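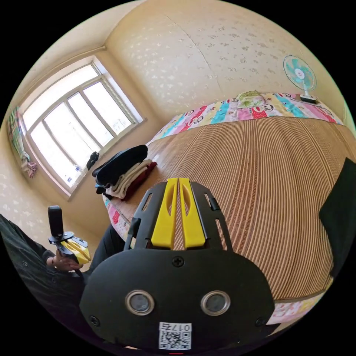
**Miroslava Bondarchuk**
Staff liaison, Hastell housekeeping and laundry service
*Last updated 12 October 2018*

# Folding and bedroom work: your questions

Staff at the Tilledel and Harasym sites sent in most of these. I have merged the ones that overlapped.

### What is being automated?

Sorting and folding plain items at the laundry, to begin with. Stesus is supplying the machines. The first two go into Tilledel in July. Making beds and putting clothes away in residents' rooms stays with staff.

### Then why do the grippers get used in bedrooms?

The folding programme is built from recordings of people doing the job with hand-held grippers, one in each hand. Clothes folded on a bed are part of that, and a straw mat or a printed sheet makes a different background from a laundry table. Stesus wants both.

### Do I have to take part?

No. It is voluntary, and you can stop at any point in a session. Tell your supervisor and your name comes off the rota.

### How long is a session?

Forty minutes, paid at your normal rate. It counts as working time, so your breaks stay as they are.

### Are the recordings used to check how fast I work?

No. Supervisors don't see them. The agreement with Stesus says they can't be used for appraisal or discipline - ask me for a copy if you want to read it.

### Will jobs go?

There are 36 people on the folding side at Tilledel. No redundancies are planned there before the first review. Some posts will change, mainly towards loading, checking and mending. I can't promise anything past the review and I won't pretend to.

### What if I don't want to work next to a machine?

Ask for a transfer to room work or deliveries. Places are limited and go by length of service.

### My wrists ache after using the grippers. What should I do?

Stop, and put it in the accident book the same day. You can go back to ordinary folding for the rest of the shift.

### Who do I contact?

Ring me on extension 271, or leave a note in the tray at the Harasym front office.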